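This site uses cookies to remember your region and parts list. Accept all | Settings

Duston Release Interlock, Model 14
Hold-and-confirm module for electric parallel grippers on collaborative arms

Updated June | Duston Product Support

Overview

The Model 14 is a small DIN-rail module wired between the arm controller and the gripper supply. It blocks all finger motion after a protective stop or an emergency stop until an operator has confirmed the state of the part at the gripper. It replaces the Model 12, which is withdrawn. Users who still run a Model 12 should read the fault section below before they place an order, and should stop using automatic reset now.

The module does not stop the arm. Stopping the arm is the job of the controller and the emergency stop circuit, and nothing in this page changes how that circuit is built or tested. The Model 14 deals with what the gripper does afterward, when the stop is cleared and power returns to the tool.

What went wrong with the Model 12

The Model 12 kept the last gripper command in a buffer. If a stop arrived while a command was in progress, the buffer was meant to be cleared when the stop circuit opened. On units with firmware before 4.0 the clear only happened if the stop lasted longer than 400 ms. A shorter stop, such as a button that was tapped and twisted free at once or a light curtain that was broken for an instant, left the command in place. When the operator pressed reset, the fingers carried out the old command at full speed.

The fault was reported first from the Yáñez assembly cell, where an arm seats mains plugs into outlet strips. A protective stop occurred while the fingers were closing. The operator reset the cell and reached in to straighten the cord. The fingers closed with the hand close to them. There was no injury. The cell log showed a stop shorter than the buffer limit, and the same result was later produced on the bench at Duston with three different arms.

A second report, from Grernard, had the opposite effect. The buffered command was an open command, so the gripper let go of a part on reset and the part fell onto the fixture. The cause was the same. We list it here since many users check for unexpected closing and do not think to check for unexpected opening.

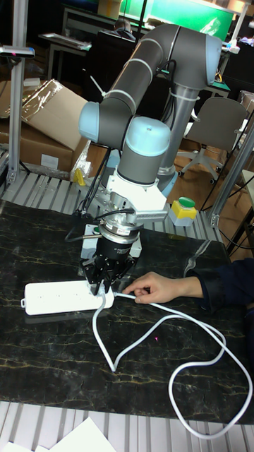
Cord-handling work is the case the Model 14 was designed around. A flexible cord will not stay where it was put, and the operator is often asked to steer it while the arm does the pushing. That places a hand inside the gripper's reach in normal operation, well before any fault is considered. With the black fingers closed on the plug at the strip and a thumb and index finger pinching the cord just beside it, a buffered command has very little distance to cover. The free part of the cord matters too. It lies across the table in a wide loop that crosses itself, and if the arm backs off with the plug still held, that loop can be pulled toward the tool. The risk assessment for such a cell should treat the fingers, the plug and the first part of the cord as one hazard zone.

How the Model 14 works

The command buffer has been removed. Gripper commands pass through the module live or they do not pass. When the stop circuit opens, for any length of time, the module latches into HOLD. In HOLD the fingers keep their present position and the drive current is limited so that grip force cannot rise above 40 N. The limit is set in hardware and has no software setting.

To leave HOLD, these steps are required in this order:

1. The stop circuit must be closed and healthy on both channels.
2. The controller must remove its gripper command, so that both command inputs read low.
3. The operator must press and release the confirm button. The module acts on the release. A button that is stuck or taped down will not be accepted.
4. The controller must send a new command.

If step 4 does not follow within 15 seconds, the module returns to HOLD and the operator must confirm again. The delay is fixed. Some users have asked for a longer one. We have not offered it, as a long delay lets the operator confirm, walk back to the part and start handling it while the gripper is live.

The confirm input is separate from the controller reset. Do not join the two. A single button that both resets the arm and confirms the gripper brings back most of the original problem.

Button placement

The module accepts any normally open momentary contact on the confirm input. It does not care about button color, housing or position, so these choices are left to the integrator - and they are where we see most of the mistakes.

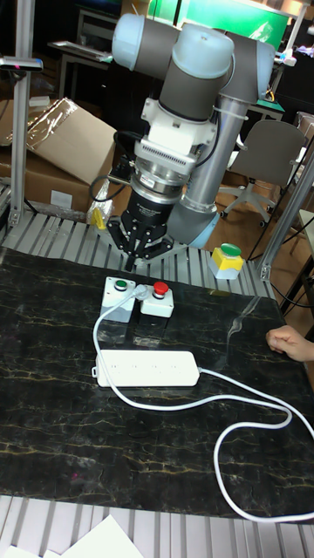
Duston Equipment Notes - Issue 15 - Page 40

Every button within reach of the operator should have one clear meaning. On benches for electrical work this takes some care, as the product being handled may itself carry push buttons. Two white boxes side by side on the tabletop, one with a green button and one with a red one, look very much like machine controls to a person who is new to the cell. If there is also a yellow box with a green button at the back of the table, the operator now has two green buttons to choose from. In a hurry, the closer one gets pressed. For this reason we recommend the following:

- Use a blue or white actuator for the confirm button. Keep green for cycle start, if it is used at all.
- Mount the confirm button on the cell frame. Do not leave it loose on the work surface.
- Place it where the operator can see the fingers but cannot press it with one hand and touch the part with the other.
- Label it CONFIRM GRIPPER. The word RESET should appear on one button only.
- Keep the emergency stop clear of cords, bags, paper and cartons, and check this at the start of each shift.

Red needs the same attention. A red button on a part or a test load can be mistaken for a stop. If the load must have one, cover it or mark it during robot operation.

Checking an installed Model 12

Users can test for the buffer fault without opening the module. Clear all people from the cell. Remove any part from the gripper. Run the arm at reduced speed in a program that opens and closes the fingers repeatedly. While the fingers are moving, press the emergency stop and release it as fast as possible. Wait, then reset from outside the cell. If the fingers move before the program is restarted, the fault is present. Repeat the test at least 15 times, as the result depends on how short the stop was. A test with no movement does not prove that the unit is good. Only the firmware number does.

Firmware 4.0 for the Model 12 clears the buffer on every stop. It is a temporary measure. It does not add the confirm step or the force limit, and Model 12 units will not receive further updates.

Replacement in place of a Model 12

The housing width and the supply terminals are the same. The confirm input uses two terminals that were marked as spare on the Model 12, so check that no wires were parked there. The status output has changed: it now goes low in HOLD, where the old one went high. A controller program that reads this output must be edited. In one Kaleck cell the module was replaced and the program was not, and the arm waited for a ready signal that never arrived. That is a safe failure, but it cost the site a morning.

The gripper cable is often strapped to the arm with ties. Leave enough slack at the wrist for the full rotation used in the program, and fit strain relief at the tool flange. A cable that breaks inside its jacket can cause short dropouts. The Model 14 will read each dropout as a supply fault and latch into HOLD. If a cell goes into HOLD often and the stop log is empty, look at the wrist cable first.

Specifications

Supply: 24 V DC, protected against reverse connection
Stop inputs: two channels, normally closed
Command inputs: open and close, active high
Confirm input: normally open, acts on release
Force limit in HOLD: 40 N
Confirm window: 15 s
Stop detection: no lower time limit in the buffer sense; any opening seen by the input stage latches HOLD
Status output: high when ready, low in HOLD
Mounting: DIN rail, inside a closed cabinet

Limits of use

The Model 14 is for electric grippers with separate open and close commands. It is not suitable for vacuum tools, magnetic tools or grippers commanded over a fieldbus. It does not detect hands. It does not know if a plug is seated, half seated or missing, and the confirm step depends on the operator looking before pressing. Where the gripped item can be connected to mains power, the outlet must be isolated during setup and during recovery from a stop. The module has no function in that isolation.

Grip force in HOLD is enough to pinch a finger. Do not pull a trapped cord or plug out of the fingers in HOLD. Use the manual release on the gripper, with the arm in emergency stop.

Ordering

Model 14, module only
Model 14-C, module with blue confirm button, frame bracket and label
Model 12 exchange: return the old unit with its firmware label attached. Units without a label are accepted but take longer to process. Exchange units ship without a confirm button unless the -C version is requested.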